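How a Robot Arm Picks Up a Block

Print this page
E-mail this page

A robot arm does not know what a block is. It has motors, sensors and a list of instructions. This article explains how those parts work together. It follows the demonstration given in June at the Mammont open day, where a robot arm works with toy building blocks on a table. Mieke Stevens, an engineer at Mammont, runs the demonstration and answers questions from school groups.

The parts of the arm

Your arm bends at the shoulder, the elbow and the wrist. A robot arm also has joints. Inside each joint is an electric motor that turns it, and a sensor that measures how far it has turned. This sensor is called an encoder. The robot's computer reads every encoder many times each second, so it always has an up-to-date measurement of where the arm is.

At the end of the arm is the gripper. The gripper at the open day has 2 fingers. They move toward each other to hold an object and away from each other to let it go. They have no fingernails, no skin and no thumb. For picking up small things with straight sides, two fingers are enough.

Finding the block

A small camera is mounted near the gripper. It moves wherever the gripper moves. A camera picture is made of tiny squares of color called pixels. The computer looks for groups of pixels that have nearly the same color and sit next to each other. A group of blue pixels on a white table is probably a blue block.

The camera picture is flat, but the table is not a picture. The computer has to change a place in the picture into a place in the room. To do this, it needs to know exactly where the camera is fixed on the arm. Measuring this is called calibration. Stevens calibrates the camera before the doors open, and the job takes up to 30 minutes.

Shiny surfaces make the work harder. Lamps in the ceiling can show up on a shiny table as bright white spots. Shiny blocks can also be reflected in the table. A person knows that a reflection cannot be picked up. A computer has to be taught the difference. The program used at Mammont is called Ludero, and it was trained with pictures of blocks in many positions and under many kinds of light.

The steps of a pick

A pick is one complete try at lifting an object. In Ludero, it has these steps:

1. Take a picture.
2. Choose one block.
3. Move the gripper to a point above the block.
4. Turn the wrist so that the fingers line up with two opposite sides.
5. Open the fingers and move down.
6. Close the fingers until the motor feels the block pushing back.
7. Move up and take another picture.

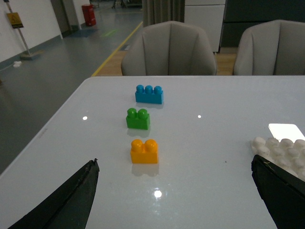 Step 6 needs care. If the fingers squeeze too gently, the block slips. If they squeeze too hard, the block may tip or shoot out sideways. The computer measures how much electric current the finger motor is using. When the fingers meet something solid, the motor has to work harder and the current goes up. That is the signal to stop closing.

Step 7 is a check. If the block is still in the same place on the table, the pick has failed and the program returns to step 1. The robot does not become annoyed and does not get bored. It repeats the steps in the same way.

Mammont keeps a record of every pick at the open day. The record for June shows 319 picks, and 34 of them failed. Most of the failed picks happened when two blocks were touching and there was no room for a finger between them.

Questions from visitors

Can it build a tower?
Yes, but slowly. Pressing studs into the block above them needs a straight push. A small error in position stops the blocks from joining.

Does it see colors as we do?
No. Each pixel is stored as three numbers, for red, green and blue. The computer compares the numbers.

What happens if someone reaches in?
Visitors stay behind the line while the arm is moving. Stevens holds a stop button during the whole demonstration. Pressing it stops all the motors.

Words to know

Calibration: measuring a machine so that its numbers match the real world.
Encoder: a sensor that measures how far a joint has turned.
Gripper: the part of a robot that holds things.
Pixel: one of the small squares that make up a digital picture.

Related items

How Raptis Sorts Mail by Size
What Is a Sensor?
Inside the Dokmont Bottle Line
Why Motors Get Warm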